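Lesezeit: 4 Minuten

Packen lernen: Skript zur zweiten Einheit
Kurs "Leicht unterwegs", Grundlagen

Schön, dass ihr wieder reinschaut! In der ersten Einheit ging es ja vor allem um Schuhe (und um meine Blasen, Entschuldigung nochmal für die Details). Heute kommt der Teil, auf den ich mich am meisten freue: Was kommt eigentlich in den Tagesrucksack, wohin damit, und was bleibt zu Hause? Ich habe die Notizen aus dem Kurs ein bisschen ausformuliert, damit man sie auch lesen kann, wenn man nicht dabei war.

1. Erst auslegen, dann packen

Meine Grundregel, die ihr inzwischen wahrscheinlich nicht mehr hören könnt: Alles kommt zuerst auf den Tisch. Wirklich alles, auch die Taschentücher und das Ladekabel. Wer direkt in den Rucksack stopft, packt nach Gefühl, und mein Gefühl sagt immer, dass noch ein Pullover reinpasst. Legt den Rucksack am besten flach auf den Rücken daneben, dann seht ihr gleich, wie viel Platz ihr überhaupt habt. Danach wird gewogen. Eine einfache Küchenwaage reicht völlig.

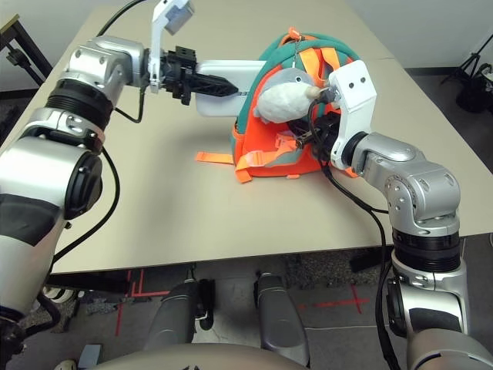

2. Schwer, mittel, leicht

Jetzt wird sortiert. Schwere Sachen gehören nah an den Rücken und ungefähr auf Höhe der Schulterblätter, also Wasser, Proviant, Akku. Mittelschweres kommt davor, Leichtes nach unten und nach außen. Bei einem kleinen Rucksack klingt das übertrieben, aber probiert es aus! Packt dieselben Sachen einmal ordentlich und einmal kreuz und quer und geht damit zweimal die Treppe rauf und runter. Im Februar haben wir das im Kurs gemacht, und danach wollte keiner mehr diskutieren.

Zum Merken fürs Gewicht: Für einen Tagesausflug rechne ich mit höchstens 10 Prozent des Körpergewichts. Bei Kindern bin ich noch strenger und bleibe lieber deutlich drunter -- Kinder merken erst nach einer Stunde, dass es zu viel war, und dann tragt ihr zwei Rucksäcke. Eine Regenjacke wiegt bei mir rund 300 Gramm, ein dünnes Fleece 200. Solche Zahlen schreibe ich mir auf einen Zettel, der hängt innen an der Schranktür.

3. Stoffe und Fächer

Netzstoff ist eine feine Sache, solange man weiß, was er kann. Er lässt Luft durch, also darf da gern das verschwitzte Halstuch rein. Dicht ist er natürlich überhaupt nicht, und spitze Gegenstände mag er auch nicht. Schlüssel, Taschenmesser und Zeltheringe kommen bei mir deshalb in einen kleinen Beutel mit festem Stoff.

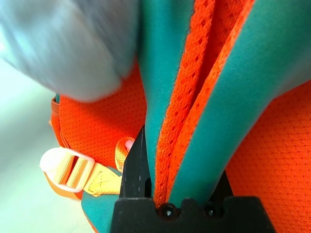
Mit Außenfächern bin ich generell sparsam. Da gehört nur rein, was ich unterwegs im Gehen brauche, also Karte, Riegel, Sonnencreme. Alles andere wandert nach innen, sonst baumelt es und nervt spätestens am ersten Anstieg. Und bitte die Reißverschlüsse wirklich bis zum Ende zuziehen (ich spreche aus Erfahrung, irgendwo am Flivden-Steig liegt bis heute meine Lieblingsmütze).

4. Technik, aber wenig

Hier wird im Kurs immer am längsten gestritten. Handy ja, klar, schon wegen des Notrufs. Stirnlampe auch im Sommer. Bei der Powerbank kommt es auf die Tour an: Für einen halben Tag lasse ich sie daheim und lade das Handy vorher voll, für einen ganzen Tag mit Karten-App nehme ich sie mit. Kälte kostet Akkuladung, im Winter trage ich sie also nah am Körper.
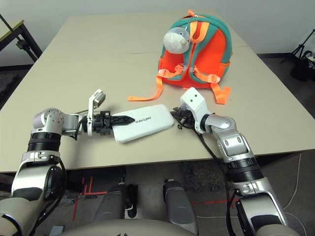

Das passende Kabel bitte gleich mit einem Gummiband dazubinden! Es gibt kaum etwas Ärgerlicheres als vier Geräte und kein Kabel, das irgendwo reinpasst. Kopfhörer sind Geschmackssache, auf schmalen Wegen möchte ich hören, wenn jemand von hinten kommt.

5. Bis zum nächsten Mal

Packt euren Rucksack für eine Tour von 4 Stunden, wiegt ihn, räumt ihn wieder aus und legt die drei Dinge beiseite, auf die ihr am ehesten verzichten könnt. Dann nochmal wiegen. Bringt beide Zahlen und die drei Dinge mit, wir reden dann drüber -- und wer auf gar nichts verzichten mag, bringt eben alles mit und verteidigt es!

Ähnliche Beiträge
Einheit 1: Schuhe, Socken, Blasen
Einheit 3: Karte lesen ohne Handy
Proviant für die Seol-Runde
Regenjacken flicken: Notizen aus der Werkstatt

Kontakt | © Wanderschule Usetari | Nach oben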